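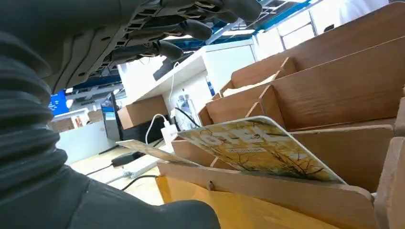

Monday thread on the house rules we use for hand and arm work at a bench. We rewrote them in September after two years of people passing them on by word of mouth. Posting them in case another small lab wants a starting point. 1/13

Who this covers: anyone running a multi-finger hand on an arm, at a desk or table, with light objects. Cards, envelopes, small boxes. It doesn't cover mobile bases or anything with a blade. Those have their own sheet. 2/13

Rule one is the reach line. Before power goes on, the operator moves the arm by hand to the farthest point the task needs, then adds the length of the open fingers. People forget the fingers. A hand with long fingers reaches well past where the wrist stops. 3/13

Anything inside the reach line is either part of the task or written down on the run sheet. That includes power strips, adapters, cables, drink bottles and monitors. Melahat Ateş wanted a flat ban on all of it. We settled on "move it or list it." 4/13

Cables get their own rule. No cable crosses the work area at finger height, and slack stays on the table or behind the fixture. If a cable has to run next to the fixture, the operator checks it at the start of each block. A block is 10 runs. 5/13

Drinks. The old rule said "no open containers." The new one says no liquids on the same surface as a power supply, cap on or off. This one got the most complaints and we kept it. 6/13

Fixtures: a sorter, rack or tray has to be fixed down or heavy enough that a fingertip push doesn't slide it. Thin wood sorters are fine for cards. Check the edges of the dividers for splinters and check that no screw or peg has worked loose. Replace a cracked panel the same day. 7/13

Cards and paper: set the start position the same way a person would leave it. Leaning, tilted, half behind another card. Don't square everything up before a run unless the task sheet says so. Kadir Kaplan went back through our logs and found 2,168 runs where we couldn't tell what the start position had been. So now it goes in the log. 8/13

Sleeves and covers. If the forearm has a bellows sleeve, look at the folds before the first run and after the last one. You're looking for pinched material, tears and bits of paper. Same for the slots in the back of the hand. A torn corner of an envelope can sit in there for a week. 9/13

Stopping. One person holds the stop button and does nothing else. No phone, no note taking, no resetting cards. Before anyone puts a hand into the pockets, the arm is stopped and the operator says "stopped" out loud. Titilayo Abubakar asked for the spoken part and it has stuck better than any of the written rules. 10/13

On formal standards: these are house rules and they sit under the standards, not in place of them. You still need a proper risk assessment for your own cell. Erdal Akbulut does ours and redoes it whenever the hand, the arm or the table changes. A new fixture gets a shorter review – one page, two signatures. 11/13

What we dropped: the 4 color floor tape scheme, the sign-in clipboard and the rule about closed-toe shoes for people sitting at the far desks. The Laxdal site still uses the tape and likes it. Ours kept peeling and people stopped seeing it. 12/13

The whole sheet fits on two sides of paper. Aslı Ertürk keeps the current copy, and changes go through her. If your lab has a better cable rule than ours, please reply with it. I think that one is still too vague. 13/13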